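6th May

I have been sorting my jewelry for two evenings now, if "jewelry" is the word for things mostly bought within ten feet of a cash register. The good stuff, meaning my grandmother's ring and one pair of earrings I'm afraid of, lives in a drawer and gives me no trouble. The rest had spread. There were hair clips in the fruit bowl. There was a brooch in the car.

What set this off was Rahel Zwahlen's wedding in January, when I spent the last half hour before leaving the house on my hands and knees looking for a bracelet, found it, and then couldn't find the dress shoes I'd had in my hand when I started. I arrived with a bracelet and brown boots. Rahel was very nice about it. There are photographs.

So, the system. I read a couple of articles first, as one does to put off starting, and they all wanted me to buy something. The Praltmont people sell a stacking tray with velvet slots. Naretti has a hanging thing with hooks that looks like it's for drying very small fish. I got as far as putting the tray in my cart, saw the shipping, and went to the closet to see what boxes I had.

I had a pink one. Long, shallow, no lid, pretty well chewed along the edges, and the inside says FASHION over and over on a slant, in case you forget what you're doing. I have no memory of what came in it. It's wider than any shelf I own, so it can't be put away, which for me is a point in its favor. Things I put away are gone for good.

Step one, according to everybody, is to get it all out where you can see it. I used the red corduroy cloth with the smiling fruit faces on it, because it was already there and because small beads don't roll on corduroy. This is the one piece of real advice in this post and I'd like some credit for it. On a bare table every bead heads straight for the floor. The drawback is that you are being grinned at the whole time. You pick up a clip you haven't worn since your cousin's graduation, you wonder if you might wear it again, and a flower with a face beams up at you as if to say sure you will.

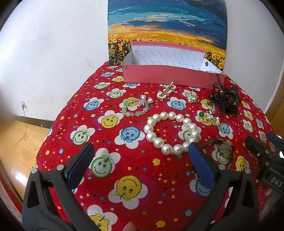 The pearls were the first hard decision. They are not pearls. They're big and white and shiny and they were sold to me as "pearl style," and I have had more compliments on them than on anything I've worn that cost money. Clem Partington once asked me in a lowered voice if they were family. I said yes. They stay, obviously, and now I have to keep the story straight.

The green beaded bracelet also stays. I wear it when I want to look like a person who drinks enough water.

Hair clips are where I lose my nerve. I don't have the hair for them. I've had this haircut, or one within an inch of it, for ten years, and in that time I've gone on buying clips for someone with a great deal more going on up there. The pink flower one is pretty, though. I put it in the "no" pile and took it out again twice, then made a third pile called "ask Dalva," who has hair to her waist and has never knowingly turned down a flower.

Dalva Caldeira came over on the second evening and was no help at all. She tried on most of the "no" pile, stood looking at my sunflower painting for a while, and asked when I planned to hang it up. I said it was leaning on purpose. She said it had been leaning on purpose for a long time. Then she wanted to know if the sparkly gold cluster with the pearls was a clip or a brooch or what, and we never did settle it, so it went in the box under "what."

Where things stand tonight: roughly 500 loose seed beads have gone into a jam jar, source unknown. Two single earrings turned out not to be a pair with each other, after I'd gotten my hopes up. One necklace is so knotted that I've mailed it to my sister, who likes that kind of thing, or said so once and has had to live with it.

Everything else is going back in the pink box, in sections, with pieces of cardboard for dividers that I cut from a cereal carton. The first one came out crooked and the next two were cut to match it. I still need the table for dinner tomorrow, when Fletcher Dunstan is coming and will want somewhere to put a plate, so if the last section isn't done by six it's all going back in the fruit bowl.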